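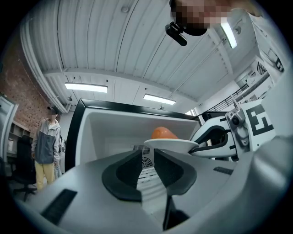

Ladholm Gripper Users Group

2 min read

Search posts Go

One finger stops closing after repeated plate pickups

We run the Grorkano two-finger gripper on a microwave loading task. It was fine in October. Now one finger stalls partway after some 35 pickups, always at the plate rim, and the plate tips. Restarting clears it for a while. Is this the motor or the settings?

gadton_lab
Check the grip force. Ours was set to 80 percent, and the motor driver got hot and shut that finger off. We went down to 35 and the stalls stopped. Let it cool before you restart, and keep hands away, as the finger can snap shut when power comes back.

pk_bench
same here, never fixed it

Tanabe7
Could be the cable too. Move the arm slowly by hand with the power off and look for a spot where the cable pulls tight. I had 2 broken wires right at the connector.

Related
Gripper drops plate on emergency stop
Resetting a finger after a stall
Marker tag not found near oven door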